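Kitchen bots and a bargain licence: my fortnight with Nisness

Hello again from the back bedroom, which I keep telling visitors is an office. A few of you wrote in after the last issue asking whether Nisness is worth the money now that the free tier has gone, so I bit the bullet and paid for it myself – 900 dollars for the year, which made me wince a little.

For anyone who missed it, Nisness is a simulation add-on from Huten. You get a stack of ready-made kitchens, a handful of arms to drop into them, and a task builder where you drag objects about and tell the robot what you'd like done with them. Huten says the library now has 1,001 objects. I haven't been through the lot (life's too short), but I did find a very respectable coffee machine and a soap bottle fancier than anything in my own bathroom.

Setup took me most of a Saturday arvo. The installer is fine, the licence check is not, and I ended up emailing support. Deepak Nautiyal got back to me inside the hour with a fix, so full marks to him. After that I was away! My old desktop will run up to 12 copies of a scene at once before the fan starts sounding like a leaf blower.

What I really wanted to try was contact, and that meant eggs. Small, smooth, curved things are where cheap simulators come unstuck. Objects jitter, or sink into the fingers, or shoot off across the room like a cricket ball.

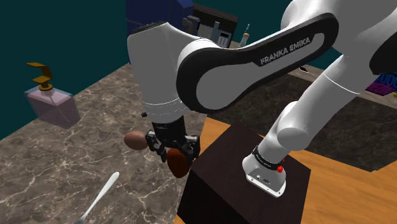
My favourite bit has been the friction slider, of all things. You can change it per object while the sim is running, and I lost an entire evening to it with a cup of tea going cold beside me. Lucinda Haddad tells me her students do the same and she has to shoo them off it.

Grumbles? The manual is thin, the colour picker forgets your settings every time you close it, and exporting to Ritico still needs a plug-in that was promised ages ago. Huten now says October. I'll believe it when it's on my drive.

Would I renew? Probably, if they sort out the export. Gorazd Vasić is running the same tasks on a laptop, and I'll print his notes next issue.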